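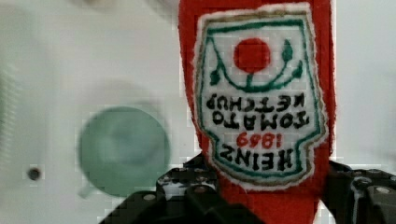

The Salt Ledger

The Salt Ledger is an epic fantasy series by Mehwish Durrani. It consists of 3 novels, Nanach, The Kiridico Road and A House in Imo, and one short story collection. The books follow a tax clerk who is sent to count the salt stores of a conquered province and finds that the province's old gods are still being paid.

Setting

The series takes place on the continent of Imo, most of it in the hill province of Nanach. The province was annexed 385 years before the first book opens, and the characters date letters and contracts from that year. Salt is both money and a ritual offering. Magic exists but is treated as a form of debt: a person who asks a favor of a god signs for it, and the debt passes to the eldest child if it is not settled.

The city of Kiridico, on the coast, is the seat of the empire. It is talked about often in the first book but does not appear until the second.

Plot

In Nanach, the clerk Dumitrescu arrives with orders to audit 100 storehouses before the spring thaw. The records match the stock in every village except one, where a full room of salt has been written off each year since the annexation. The village elder tells him the salt goes to a river god who agreed to keep the imperial army from crossing. Dumitrescu reports the loss, the payments stop, and the river floods.

The Kiridico Road covers his trial. Much of it is told through witness statements, and several of them contradict events shown in the first book. A House in Imo takes place twenty years later and is narrated by his daughter Oriel, who has inherited the debt.

Publication

Durrani began the first book as a short story called "The Clerk at Nanach." She printed 1,000 copies of the novel herself and sold most of them at conventions and through a mailing list. A small press picked up the series the following May and reissued the first book with a new map and a corrected calendar of feast days. The second edition also restored a chapter set in the salt pans.

A collected edition was released on January 18, 2025. It includes the short stories and a glossary.

Reception

Reviewers praised the trial chapters and the handling of the gods, who speak only through written contracts. The slow opening of the first book drew complaints, as did the number of minor officials with similar titles. Readers remain divided over the ending of A House in Imo, which leaves open whether Oriel signs the final page of the ledger.

See also

Epic fantasy
Unreliable narrator
Salt tax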